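Frequently Asked Questions: The Seslow Family Contact Program

What is the Seslow Family Contact Program?

The program helps parents who are serving a sentence stay in touch with their children. It pays for travel, arranges visits, and supports the person caring for the child at home. It is run by Cilia, a nonprofit organization, and is open to families living in Seslow and the surrounding county.

Who can apply?

Any parent, grandparent, foster parent, or legal guardian who is caring for a child under 18 may apply if one of the child's parents is in custody. The parent in custody may also ask for a referral through a counselor or chaplain at the facility. We do not ask about the offense on the application form.

Families with an active no-contact order are not eligible while the order is in force. If the order has been changed or lifted, please send a copy of the court paperwork with the application.

How do I apply?

Application forms are available at the Cilia office and at the Kocsis Community Center, and can be mailed on request. Completed forms are reviewed by Bronisława Kalinowski, Intake Coordinator. Most applicants receive a written answer within 10 business days. Applications that arrive without proof of guardianship take longer.

Does the program cost anything?

No. There is no fee for any part of the program.

How does transportation work?

Families may ride with one of our drivers or use their own vehicle and claim mileage. Drivers leave from the Kocsis Community Center at 7:30 a.m. on visiting days and return after the afternoon session ends. Seats must be reserved at least five days ahead. Each child must be accompanied by an approved adult, and car seats are supplied if you give the child's age and weight when you reserve.

If you drive your own vehicle, keep a note of the starting and ending odometer readings. Mileage is paid for the direct route between your home and the facility, up to 56 miles each way.
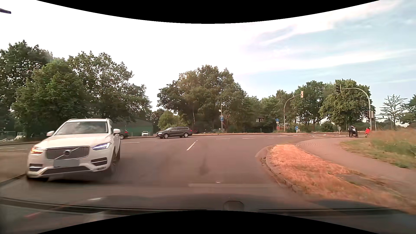 Claims for mileage should be submitted within one month of the visit. Longer trips may be approved in advance by Žydrūnas Baranauskienė, who manages the travel fund. Parking and tolls are repaid in full with a receipt. Meals are not covered, although snacks are provided for children who ride with our drivers.

Is there a limit on how much help a family can receive?

Yes. Travel support is limited to $2,000 per household in a program year, which begins in December. A household that reaches the limit may still take part in video visits, the letter project, and caregiver meetings.

What happens at a family visit?

Program visits are held in a separate room from general visiting and last two hours. A Cilia staff member is present, along with facility officers. Books, board games, and art supplies are provided. Outside toys, phones, and food are not permitted. Every visitor over 16 must show government-issued photo identification, and the facility has the final say on who may enter. Visitors should also read the facility's dress code before traveling – it is strictly applied, and we are not able to ask for exceptions at the door.

What if my child does not want to go?

No child is required to attend. Our family worker, Yolanda Zabala, can meet with the child before the first visit to talk about what to expect. Some children prefer to begin with letters or a short video call. A canceled visit does not affect your place in the program.

What is Esar?

Esar is our letter and recording project. Parents in custody read a children's book aloud, and the recording is sent to the child together with a copy of the book. Recordings are checked by facility staff before they are released. Please allow several weeks for delivery.

Will the information I give be shared?

Your name and date of birth, and those of each child, are given to the facility for visitor approval. Other information is kept by Cilia and is not passed to the court, the parole board, or a school without your written consent. The exception is a concern about a child's safety – our staff are required by law to report it.

Does support end when the parent is released?

Families may remain in the program for six months after release. During this time, Birutė Strazds holds joint meetings with the returning parent and the caregiver on subjects such as household routines, school contact, and parole conditions. The program does not provide housing or legal representation, but staff can refer families to local services.

How do I make a complaint?

Complaints may be made in writing to Ragnheiður Mogensen, Program Director, at the Cilia office. You will receive a reply by mail. Making a complaint will not affect your visits or any claim already submitted.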